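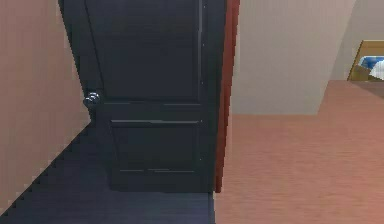

Door task in our sim, default view. Round knob, two-panel door, slightly ajar.

Planning GPU spend for door-opening sim – sanity check

clurn_ops
Posted August 6, 2023
We have until the end of the quarter to commit a hardware budget for door and passage work. Current plan is 4 Szénási workstations, one GPU each, running up to 200 environments per box at the render quality in the picture. The arm and mobile base are a separate line and already approved. Donal Ó Dubhghaill on our side wants the money in compute. I lean toward fewer boxes and a real door rig. Opinions from anyone who has bought for this?

batero_k
What resolution are you rendering at? The wall-to-floor edge on the left is visibly stepped. If policies train on that and you raise it later, your environment count drops and the budget is wrong. Price it at the resolution you will ship with.

clurn_ops
Low, on purpose. The policy input gets downsampled anyway. Doubling it is on the list for the second phase.

hingepoint
Then the second phase is the one to budget. We sized for the first in May and ran out of memory as soon as the camera settings changed.

m_awad
Disagree with hingepoint. Buy for the phase you have funding for and rent the rest. Our Ullemeo lease covers peaks and we give it back between runs. Owned boxes sat idle for most of the spring.

The bigger gap in the plan is hardware variety. A round polished knob is a different grasp from a lever. If your site has levers, none of this transfers without new assets, and asset work is labor. I see no labor line.

clurn_ops
Site survey says 118 doors, mostly knobs. Levers in the newer wing. Fair point on labor, I had it under "misc".

batero_k
Take it out of misc. Ours was larger than the GPU line.

hingepoint
@m_awad renting works if your data can leave the building. Ours can't. Also check power before you order. One circuit per workstation, and facilities quoted us 432 dollars for each new one, plus the electrician's call-out.

m_awad
That is a constraint of your contract, so say so up front. For everyone else the lease is cheaper. – Maysoun Awad, Clurnalby

clurn_ops
Revised: two workstations, lease for peaks, one physical door rig with swappable knob and lever, asset labor as its own line. Donal still objects to the rig.

batero_k
Keep the rig. Latch friction and closer force were both off in our sim and we only found out on a real door. Get a quote with the closer included, some vendors leave it off.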